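Search the collection
Enter keyword or title
Go

Library > Reading Room > Short Fiction > The Inventory at Plallton

Print this page | E-mail this page

The Inventory at Plallton

The Wunidgate Residents' Association required that any room withdrawn from common use be inventoried before the keys were surrendered. The requirement appeared in section 7 of the house rules, and Mrs. Zamfira Manole, who had drafted section 7, arrived at Plallton House in December to see it carried out upon herself.

The room in question was the craft room on the second floor. It had been hers, in every sense but the legal one, for the whole of her retirement. The Association had resolved to convert it to an office. She had recorded the resolution in the minutes in her own hand and had noted no objection.

Mr. Nabil Qudah attended on behalf of the Association. He carried a clipboard, a roll of labels numbered from 1 to 100, and a form on which each article was to be entered under one of two headings: Retain or Remove.

"Articles of no determinable ownership are to be retained," he read aloud.

"I am familiar with the wording," said Mrs. Manole.

They began with the cupboards. The paper was retained. The good scissors were removed, having been a gift from her brother Cornel, whose initials were scratched on one blade. A tin of buttons occasioned some delay. Mr. Qudah proposed that it be entered as a single article, and Mrs. Manole, after consideration, concurred.

By three o'clock they had reached the matter of the fruit.

The fruit was artificial. It had been purchased at Otano, the variety shop that formerly stood beside the Cârstea bakery, for the still-life class which Mrs. Manole conducted in the winter months. Attendance at the class had varied. In its final season it had consisted of one pupil, Miss Vira Palamarchuk, who was then nine years of age and who declined to draw anything but the pear.

"To whom does it belong?" Mr. Qudah inquired.

"The receipt was made out to the Association."

"Then it is retained."

"It was made out to the Association," said Mrs. Manole, "and it was paid by me."

Mr. Qudah consulted the form. It made no provision for this. He wrote the word Fruit, left both boxes blank, and placed his pen on the windowsill. He then asked — and it was the first question of the afternoon that did not appear on the form — how she had been accustomed to arrange it.

She told him that there had been a correct way, and that it had taken her several winters to arrive at it. The scalloped dish must never be full. The grapes belonged on the table itself, the dark bunch and the green bunch apart, with the pear and the avocado between them.

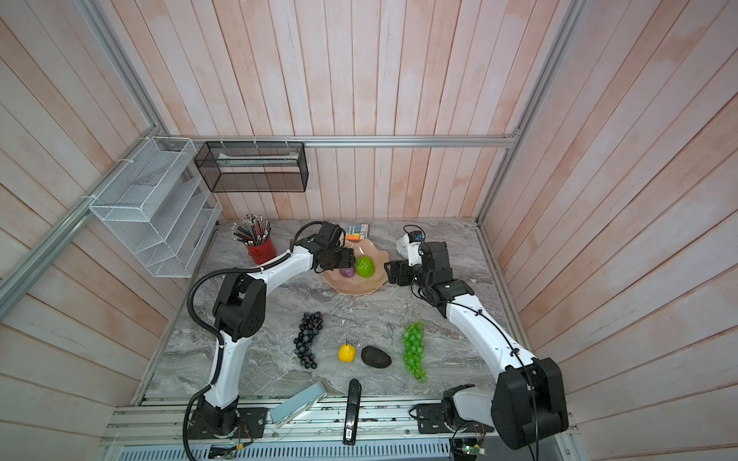 A pupil who could manage the space between two things, she said, could generally manage the things. Miss Palamarchuk had understood this at once and had been insufferable about it. She had filled 2 sketchbooks with the pear and its surroundings, and on the last page of the second she had written, in coloured chalk, a request that the pear be left to her in the event of Mrs. Manole's death.

"Was the request granted?" asked Mr. Qudah.

"It was taken under advisement."

He retrieved his pen. After a short interval he amended the entry to read Fruit, artificial, excepting pear, and marked it Retain. On the line beneath he wrote Pear, marked it Remove, and under Remarks entered the words bequest, pending. He initialled both lines and turned the clipboard so that she might do the same.

Mrs. Manole read the page through twice, as was her practice with any document, and corrected the spelling of bequest.

The inventory was filed that evening as item 792. The pear was sent by ordinary post to an address near the university, wrapped in a page of the minutes, and the postage was charged to the Association under sundries. Mr. Sebastian Bratu, who audited the accounts the following spring, queried the amount. Mr. Qudah referred him to section 7.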